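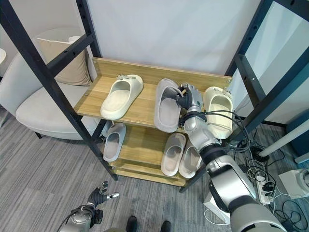 Can a robot do everyday tidying at home yet, stuff like shoes by the door and laundry off the floor?
Some of it, slowly, in a room it knows, with a person close by. Leaving one alone with the whole job is still a ways off.

Household chores and machines, are we there yet
Forum: Home & Workshop > General

marlow_bench
Starting this cause the other thread got locked. My sister swears she'll have something folding her towels by next summer. I run a small shop, 3 people, and I can't get a machine to sweep under a bench without it eating a zip tie. So which is it. Not looking for videos from trade shows, want to hear from people who have one or work near one.

pinto_grrl
Work near one. Shoes are harder than towels imo. A towel lands wherever and it's still a towel. A slide has a front and a back and a strap, and if you grab it by the strap it swings. Then you have to set it down next to another one without knocking that one over. Slides propped up on edge on a shelf go like dominoes when I do it, never mind a machine

marlow_bench
ok but a toddler can put shoes on a rack

pinto_grrl
Have you met a toddler

Sekar Chong
I'll take the other side. Grabbing is mostly fine now. We had a Dillum arm at the shop all of July, sorting returned footwear onto racks. Foam slides were the easy ones, chunky, one wide strap, the thumb goes under and the fingers over and you've got it. Sneakers with laces were awful. Laces catch on everything.

Speed was the issue. I timed it one Sunday when the place was quiet. 29 minutes for a rack I can do in 2. And I still had to turn a few so the pairs matched.

tb_oldham
29 minutes is fine if I'm asleep. Why does everybody race these things. My dishwasher takes over 3 hours and I don't stand there with a stopwatch

Sekar Chong
Because your dishwasher doesn't need a guy standing next to it. I was there the whole 29. That's the cost

tb_oldham
fair. still think it's the wrong number to look at tho

wrenchlight
Shop floor guy here. Totally different question from home. On a floor you fix the room so the machine can cope. Tape on the concrete, bins always in the same spot, no rugs. At home you get a chair that moved, a cushion, a power strip with cords going everywhere. Every one of those is a thing to trip on or drag. I'd bet half the failures at home are cables and nothing to do with hands.

pinto_grrl
cables, YES. Ours has its own cables on the arm too and they get hung up on shelf corners. Velcro helps some. Route them on the outside of the elbow, leave slack at the wrist, check it after every big reach up.

marlow_bench
So you have to tidy up before the tidying machine comes thru

wrenchlight
Same as a robot vacuum, people have been doing that for years

deb_in_the_back
Tried the Wallik subscription at my mom's place, the one on wheels. It did OK at picking clothes off the carpet. It couldn't tell "shoes go here" from "shoes go in pairs, toes out, the way mom likes". You can get it to do the first. Second one she redid by hand every time, then she quit using it. She's 20 minutes of fussing either way and at least her way there's no charging.

Sekar Chong
Pairs is a real problem yeah. Two slides in nearly the same color, one a bit grayer, one a bit more beige, bad light on the lower shelf. I get those wrong myself.

Things that helped us with racks, for whoever's trying:
Light the bottom shelf. Top board throws a shadow on everything under it.
Bolt the rack to the wall or weight it down.
Leave a gap at the uprights, a shoe jammed against the frame is hard to get fingers around.
Put down flat first, straighten second. Don't try to do both in one move.

tb_oldham
what rack

Sekar Chong
Ashby, metal uprights with the holes down them so you can move the shelves. Wood boards. Wanted open sides so the arm could come in at an angle. Closed cubbies were hopeless

kettlefish
Disagree with the whole premise tbh. Why are we making a machine with fingers do this. Put a tray on a motor, shoes go in the tray, done. Hostura had a cabinet like that for boots.

pinto_grrl
bc then you need one for shoes and one for towels and one for cups. the fingers are so it's one machine

kettlefish
one machine that's bad at three things

pinto_grrl
lol. for now

wrenchlight
I'm kind of with kettlefish for the floor and with pinto for the house. On a line I want the dumb tray every time. Nobody's putting a tray cabinet in a two bedroom apartment for each kind of mess.

deb_in_the_back
My mom would like it noted she owns one bench and a mat and has never lost a shoe

marlow_bench
OK so what I'm getting is grabbing yes, placing sort of, pairing no, and somebody stands there. I'll tell my sister to hold onto her deposit. Sekar did you keep the arm or send it back?

Sekar Chong
Sent back. Asked for another month in the fall, want to try it on boots. Will post times if it happens

tb_oldham
post the times AND whether you got to sit down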